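Robotique de manipulation, séance 3 : comparer deux préhenseurs
Notes de cours, version du 21 juillet 2024

Bon, on reprend là où on s'était arrêtés. La dernière fois je vous ai montré les courbes d'effort des deux pinces et j'ai bien vu que ça somnolait au fond, alors aujourd'hui on passe au démontage de PC. C'est mon banc d'essai préféré : du rigide, du souple, du minuscule, et très peu de place pour passer les doigts !

Je vous rappelle les deux candidates. L'Inari, deux doigts parallèles, course courte, pas chère. La Dimora, plus large, avec retour d'effort, et un câble que je maudis à chaque changement d'outil. Le contrôleur est le même pour les deux (un Echeverri, réglages d'usine), sinon on compare n'importe quoi.

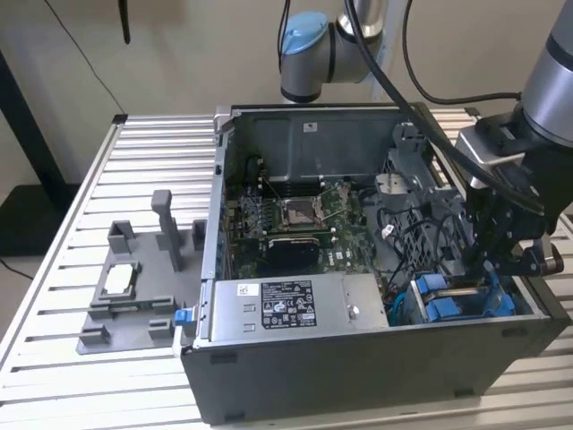

Le premier critère que je vous demande de noter, c'est l'accès : est-ce que le poignet peut descendre sans toucher la tôle ? Beaucoup de gens regardent seulement l'ouverture des doigts et oublient tout ce qu'il y a derrière. Prenez les caddies bleus des disques, dans leur baie à côté de l'alimentation : la pince à deux doigts se présente juste au-dessus, par le haut, et la cage perforée est tout près. Pensez aussi au gros câble noir qui part vers la pince, il faut le compter dans l'encombrement (moi je l'ai oublié dans ma première simulation, bravo).

Deuxième critère, la répétabilité. À Drusudport, en avril, on avait fait 422 prises avec l'Inari, dont 33 ratées. Avec la Dimora, 718 prises, mais sur d'autres pièces, donc ne divisez pas bêtement l'un par l'autre, je le verrai dans vos comptes rendus.

Troisième critère, les câbles fins. Là je n'ai pas de bonne réponse, les deux pinces m'agacent.

Pour la prochaine fois : choisissez une pièce du boîtier, dessinez la trajectoire d'approche et dites-moi quelle pince vous montez. Une page, schéma compris.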